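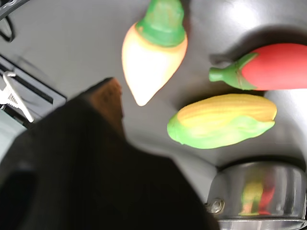
How to Comment on a Proposed Hospital Service Change

Losmont Health has posted its plan to move overnight urgent care out of Jerkwood Hospital and into the Lamptey building across town. Before the Skeston hospital district board votes, it has to take comments from the public. This page explains how to send one in writing, how to speak at the hearing, and what to do afterward. The steps are for Skeston, but most districts run things in a similar way.

You do not need to be a patient or a nurse to comment. You do not need to own property either. Anyone who lives or works in the district can do it, and so can anyone who has been treated there.

Step 1: Get the actual proposal

Read the proposal itself before you write anything. The newspaper summary left out several pages, and the flyer going around has the wrong closing time on it.

The full document is on the district website under Board, then Pending Items. Look for file number 1017. If you can't open it, go to the district office and ask for the public copy. You can read it at the counter for free. They charge for photocopies, so bring a pen and take notes.

You want four parts of it: the short description on the first page, the hours table, the transportation section, and the budget sheet at the back. The rest is mostly background and copies of older letters.

Write down the page number of anything you plan to mention. You will need it later, and it is annoying to go back and hunt for it.

Step 2: Check the deadline and what kind of comment counts

There are two deadlines. The first is for written comments. The second is for signing up to speak. They are on the notice page, not in the proposal, and the written deadline comes first. This year both fall in April.

Comments on social media do not go in the record, including comments on the district's own page. A phone call to the office doesn't go in either, though they will be polite about it. To be counted, a comment has to come in by the web form, by email to the clerk, by mail, or on paper at the counter. If you mail it, it has to arrive by the deadline. A postmark is not enough.

Step 3: Decide on your main point

Pick one main point. Two is fine if they are connected. Board members get a thick packet and they read it quickly.

Points that fall within what the board is deciding:

- The hours at either building
- Travel time and bus service at night
- Parking and wheelchair access at Lamptey
- Staffing on the overnight shift
- How the change would be announced to patients
- When it would start

Points the board can't act on include your bill, a complaint about one particular doctor, and what your insurance covers. Those go to the patient relations office at Losmont. If you put them in your comment they will be filed with everything else and you won't get an answer.

Step 4: Write the comment

The web form takes 3000 characters including spaces. It cuts off anything past that without a warning, so write in a separate program first and check the count. Email has no limit, but a page is plenty.

Use this order:

First line: say which item you are commenting on. "Comment on file 1017, overnight urgent care."

Second line: say what you want the board to do. Approve it, reject it, delay it, or change a certain part. Put this near the top so it gets read.

Next: say how you are connected to the hospital. One or two sentences. "I live on the east side and have used the overnight clinic with my son" is enough. Leave out medical details you don't want printed. Written comments become public and are posted online with your name on them. The clerk removes street addresses and phone numbers but does not remove anything about your health.

Then give your reasons. Be specific. "The bus is bad at night" is weaker than "The last bus to Lamptey leaves downtown before the clinic's evening rush, see page 14 of the proposal." If you had to do something the hard way because of how the service runs now, tell that story in a short paragraph with the month and the time of day.

Last: repeat the request in one sentence and sign your full name and town.

Here is a plain sample you can work from:

"Comment on file 1017, overnight urgent care. I ask the board to delay this change until there is a night bus to the Lamptey building. I have lived in Skeston for most of my life and I do not drive. Last winter I went to Jerkwood at 2 a.m. with chest pain that turned out to be minor. I was able to walk there. The transportation section says patients can use a ride service but does not say who pays for it. Please do not move the overnight hours until that question is answered in writing."

Change it so it is yours. Identical letters are grouped together and entered as one item with a list of names. They still count, but the board sees one letter.

Step 5: Send it and keep proof

With the web form you get a confirmation screen. Take a screenshot, because the email receipt doesn't always come. If you email the clerk, ask for a reply confirming it was received. At the counter, bring two copies and have them stamp yours.

A few working days later, look at the online comment log. If your name isn't there, call and give them the time you sent it. Mistakes get fixed easily before the deadline and are harder to fix after.

Step 6: Sign up to speak, if you want to

You can do both. Speaking is separate from the written comment and has its own sign-up sheet, online or on the table by the door. The sheet at the door closes when the meeting starts.

Each speaker gets two minutes. That is one double-spaced page read at a normal speed. Read it out loud at home with a timer. Most people go over on the first try.

The board room holds fewer people than you would think, and there is an overflow room down the hall with a screen. If you are in overflow, they call your name over the speaker and you walk over. Sit near the door.

When your turn comes, give your name and town, say what you want, and read your reasons. Talk to the board and not to the audience. They will not answer questions during the comment period, so don't wait for an answer. A light on the stand turns yellow at thirty seconds and red when you are done. Finish your sentence and stop.

If you need an interpreter or a seat with more room, ask the clerk three working days ahead. You can also have someone else read your statement if you sign a note saying so.

Step 7: After the hearing

The board doesn't have to vote the same night. Last time a change like this came up, they put it off for two meetings and then passed a shorter version. Check the agenda each time it is posted.

Staff also put out a response document before the vote. It sorts the comments by subject and gives an answer to each group. Find your subject and see whether the answer deals with what you wrote. If it doesn't, you can send a short follow-up to the board members by email. Their addresses are on the district site.

If the vote goes through, the start date and new hours have to be posted at both buildings. Until you see that notice on the door, the old hours are still in effect.

Shared 1164 times

6 comments

Guest
Thank you for the part about the form cutting things off. I lost my whole last paragraph and had to send it again by email.

eastsidereader
Can my daughter comment? She's 16 and she works in the cafeteria at Jerkwood.

Site editor
Yes. There is no age limit for written comments or for speaking.

Guest
I went to the counter and they said the public copy was out on loan to the library. So try the library if you get told the same thing. It's at the reference desk.

R.T.
I'm in favor of the move and I used these steps too. Lamptey has far better parking and the waiting room at Jerkwood is too small. Both sides should write in.

busrider22
Page 14 is the right page for the bus times, but the map is on a different page near the back and it's printed very small.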